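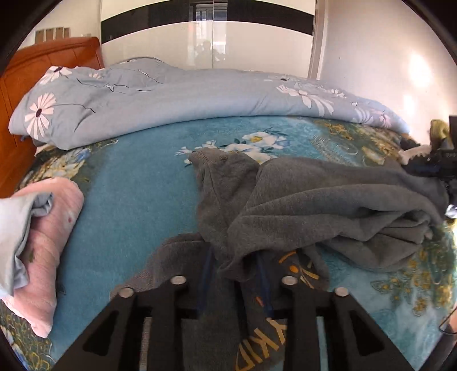
Guides > Demonstrations > Folding clothes with a hand-held gripper

Overview | Guides | Visits | Contact

How to show garment folding at an open day

These notes are for members of the Otano group who will present the hand-held gripper to visitors. I wrote them after our last open day, Wed 23 May, when we received 39 people in small groups.

Before the visitors come

Put the garment on a bed and leave it crumpled. A hooded one is good for a demonstration because the hood and the sleeves give the fingers different problems. Choose a plain dark color on a lighter blanket, so that people at the back can follow the shape. If the blanket has a pattern, such as flowers, do not change it. Many visitors ask if a pattern disturbs the learning, and you can speak about this while you work.

Check that the camera on the tool is recording and that there is space on the card. One demonstration session of ours used 32 minutes of recording.

During the demonstration

1. Hold the tool low and bring it over the garment slowly. Stop there for a moment and explain that the same fingers will later be on the arm.

2. Close the fingers on one layer of cloth only. With thick material this needs patience – if you take two layers, open and begin again. Visitors like to see a mistake corrected.

3. Pull the sleeve out straight before you fold it. Do the second sleeve in the same way, then bring the hood down.

4. Give the tool to a visitor. Children should use both hands.

Mireille Bitar prefers to let visitors try first and explain after. I tried both orders and I find hers better with school groups, but adults want the explanation first.

After

Save the recordings of visitors in a separate folder and write down which garment was used. Do not mix them with the training set.

Related guides
Preparing the Kanura table for visitors
Opening drawers: notes from the December visit
Gutton fingers, how to change the pads
Visit to the Bukhari workshop

Previous | Next | Back to top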